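Stultel Readers' and Writers' Circle
Minutes of the meeting held 5/16/19, upstairs at the Lacerda

Present: Zoriana Zakharchenko (chair), Satish Goel, Severyn Prokopenko, Nazar Lysenko, Vsevolod Onyshchenko (minutes), and a very good turnout from the membership, including several new faces.

Apologies: none received.

1. Minutes of the last meeting
Agreed, with one correction from Satish. The column he read from last time appeared in the evening edition, and the morning paper never carried it. Vsevolod has changed the record and is sorry!

2. The Trondeo memoir
The main business of the night, and what a night. We had all been asked to read the first 164 pages of the memoir by the old Trondeo court reporter, and most of us had galloped straight past that to the end (all 318 pages, in Nazar's case over one weekend). Zoriana opened by reading the chapter on the tram strike aloud, and you could have heard a pin drop.

Severyn thought the early chapters were the best writing about newspaper work he had come across in years. He loved the night desk, the shouting down the telephone, and the sub-editor who cut every adjective and then put one back on Christmas Eve. Satish agreed about the writing but was less sure about the man. He felt the author was hard on his first wife and let himself off lightly over the libel case. This set off a long and lively discussion about how much a memoir owes to the people in it, and we ran well past the break.

Nazar pointed out that the dialogue from the 1950s can't possibly be word for word. Zoriana replied that reporters of that generation kept their notebooks, and that there is a mention of them on the acknowledgements page. Left open. Severyn will look up whether the notebooks were given to a library.

A show of hands on whether members would recommend the book was overwhelmingly in favour.

3. Members' own work
Two pieces were read. Satish gave us his profile of the last typesetter at the Staser, which has come on wonderfully since the winter. The new opening, with the man washing his hands three times before he'll touch his sandwiches, got a round of applause. Suggestions: lose the second paragraph about the building, and let us hear him talk sooner.

Nazar then read the start of a newspaper column about living alone and cooking for one. Very funny, especially the row with the fishmonger. It needs to come down to 800 words and he is nearly there.

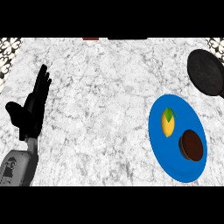
Marble worktop with blue plate, black frying pan and robot arm.

4. Autumn anthology
Zoriana reported that plans are moving along nicely. The theme will be "People I Was Sent to Interview", and pieces can be true, half true or made up, as long as the writer says which. The limit is 800 words. Vsevolod asked if poems would be allowed. Yes, warmly!

Severyn has offered to edit and Satish to proofread. We hope to have copies in hand for the November reading, which will be in this same room.

5. Next book
There were 4 nominations. After two rounds of voting we settled on the collected letters of the Trondeo drama critic, with the war diaries a close second and surely a choice for later in the year. Nazar will ask the bookshop about a group price.

6. Any other business
Satish has a spare box of old Sunday supplements, free to anyone who will carry it downstairs. Would whoever borrowed the short story collection with the green cover please bring it back.

Actions
Severyn: trace the notebooks; draft a call for anthology pieces
Nazar: bookshop price; trim column
Satish: revised profile to Zoriana
Vsevolod: circulate minutes and the reading list

Meeting closed with thanks to Zoriana for the reading.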